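Wet boots and wire baskets: tips for a small back hall

We've had a proper run of wet walks this November, and the question that keeps coming up is where on earth to put the boots! Wellies are wonderful things, but they topple over, they hog the floor and they hold the damp for ages if you let them. The best answer we've found is to get everything else off the floor first. Hang a wire basket from a rail, and gloves, hats and socks go up there while the boots have the space underneath to themselves.

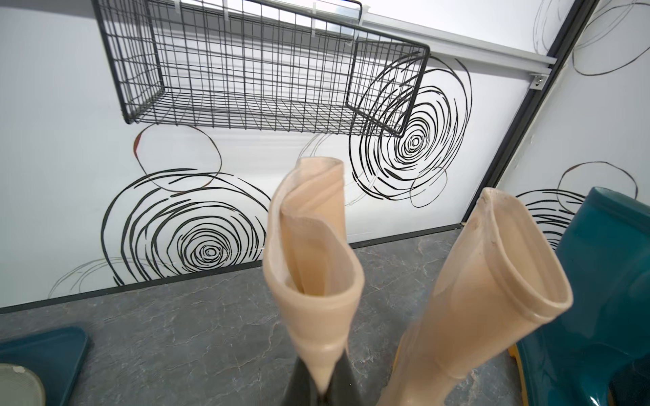
Skirnasside Walking Club: Home and Kit Tips

Wire mesh is brilliant for this job, as air gets in from every side and the grit drops straight through (do shake it out over the doorstep, though). Measure your tallest boots before you fix the rail, and leave a good hand's width above them. Mine stand 34 cm high and I nearly put the rail up too low. Kazue Shimada hangs her basket on clips so she can lift it off and rinse it under the garden tap, and I've copied her!

Drying: pull out the insoles, wipe the insides with an old towel and stuff the shafts with newspaper. Change the paper after 30 minutes or so, then again at bedtime. Keep rubber well away from radiators.

Sorting: do one pair at a time. Tip the whole lot out, match them up, and only then decide what stays by the door. Kitchen bits always creep in with ours, so keep a tray handy and carry them all back in one trip.

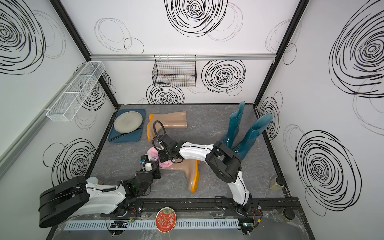 Boots, a plate and a knife on the tray, and both baskets still to fill.

A basket with divisions is lovely for small things: one section for each person, or one for gloves and one for socks. Fluffy socks take longest to dry, so spread them along the top.

Got a better way with muddy soles? Tell Ozan Soylu and we'll add it to the page.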